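Workshop notebook, wood finishes bench
24 June 2025

Cold start. The shed was 4 degrees when I got in and the hide glue had set up like a bad jelly. Put the pot on, put the heater on, tripped the breaker, reset the breaker, put the pot on. Lost the best part of an hour to that. If anyone is reading back through these entries to find out why winter output is low, start with the breaker.

Main job today was the Humham stain samples, second round. Recap for whoever takes over the bench: they want a reddish brown for the bookcase that sits next to the old one, and the old one has had decades of sun on one side and none on the other. So the customer has in effect asked us to match two colours with one. I have written back asking which side faces the room. No reply yet. I have a feeling the reply will be "both".

Round one was the spirit stain straight from the tin, and it went on like beetroot. Round two is the water stain I mixed on Friday from the Etim powders, walnut base with the red brought up in small steps. Notes on that:

Mix A. Walnut only. Dull, a bit green under the tube light. Fine outside. Rejected for being honest about what walnut crystals look like.

Mix B. Walnut plus a pinch of the red. I wrote "pinch" on Friday and did not weigh it, so B cannot be repeated and of course B is the nicest one. Weigh everything. I have written this in the notebook before, see October, see also every other month.

Mix C. Walnut plus red at 22 drops of the concentrate to the jar. Good colour wet, goes flat when dry, comes back with shellac over it. Best candidate that I could make again if asked.

Mix D. Same as C with more black. Looks like a piano. Nobody wants a bookcase that looks like a piano, except possibly the people who sold them the piano.

Raised the grain first on all the pieces with a damp rag, let them dry, knocked them back with 240, then stained. Skipped that on one offcut as a control and it came up furry as a peach. Good control. Keep it in the drawer for the next person who tells me you can skip that step.

The end grain drinks twice what the face does and goes nearly black. Tried a thin wash of size on the ends before staining, glue water at a strength best described as weak tea. It helped. Second coat of size helped less. Third coat and the stain sat on top and sulked. So: one coat, two at most.
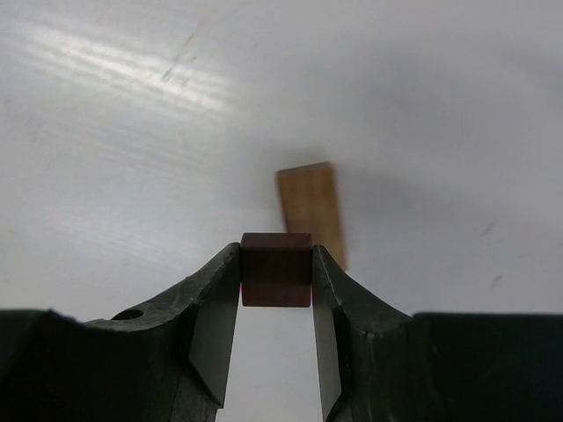 Small dark block and a longer, lighter one.

Light is the real trouble. Under the tubes everything goes cooler and the reds die. By the window in the morning the reds are all you see. I walked the pieces back and forth between bench and door 17 times, by the pencil ticks on the wall, which I was making for a different reason and have now ruined. What we need is a decent daylight lamp. What we have is a desk lamp with a dint in the shade and a globe of unknown origin. Have put a lamp on the wish list, below the new breaker and above the new kettle, although I could be argued with about that order.

Shellac. Opened a new bag of blonde flakes from Nulivton and made up a two pound cut. Last year's jar failed the drip test (still tacky on glass the next morning) so it has gone off to be hardened and binned. Dissolving is slow in this cold. I stood the new jar in a tub of warm tap water and gave it a swirl each time I walked past. Lumps mostly gone by smoko, entirely gone by lunch. Strained through an old stocking, into a jar that used to hold gherkins. It still smells of gherkins. This has never affected the finish, though it has affected morale.

First coat over C went on well. Second coat I went back over a missed bit while it was going off and dragged it, as I do about once a month to stay humble. Will level it tomorrow with 400 and pretend it didn't happen, apart from having written it down here.

Side matter: the moisture meter. It read 9 per cent on the new boards, 9 per cent on the bench top and 9 per cent on my sleeve. Changed the battery and it now reads 13 on the boards and nothing at all on the sleeve, so it may be telling the truth. That does mean last week's readings for the Hatia drawer fronts are worthless. Have re-sticked those boards and moved them up to the rack near the ceiling. Don't cut them. I have chalked DON'T CUT on the end of the stack in large letters, which worked so well last time.

Stock: plenty of the walnut crystals, red concentrate is down to about a third of a bottle. Reorder is item 1009 in the supplier's book, and not the number beside it, which is a purple. We own a lifetime's supply of the purple. If anyone has a use for purple, please see the shelf over the sink.

Steel wool: out. Somebody has also taken the good tack cloth and left a bad one folded in its place so it would look right in the drawer. I admire the craft but would like it back.

Brushes. Found the wide mop standing on its bristles in a dry jar. It has set in the shape of a question mark. Soaking it overnight in metho, no great hopes.

To do tomorrow:
level second coat on C
try C again with the red at a measured weight, not drops, as the dropper is a different size from the old dropper
label the backs of all the pieces in pencil, before staining this time, as pencil on dark stain can only be read by tilting it at the window and swearing
chase Humham about which side faces the room
re-read the drawer fronts once they've been up top for a few days
sweep

Late addition, 4.30. Humham rang back. The old bookcase is being moved to the other wall next month, so neither side will be facing the way it does now. They'd like something "in between". I've told them C. Then I went and looked at B again for a while.

Heater off, pot off, shellac lid on, metho back in the steel cupboard. Breaker tripped again as I turned the radio off, which I can't explain and am not going to try to until morning.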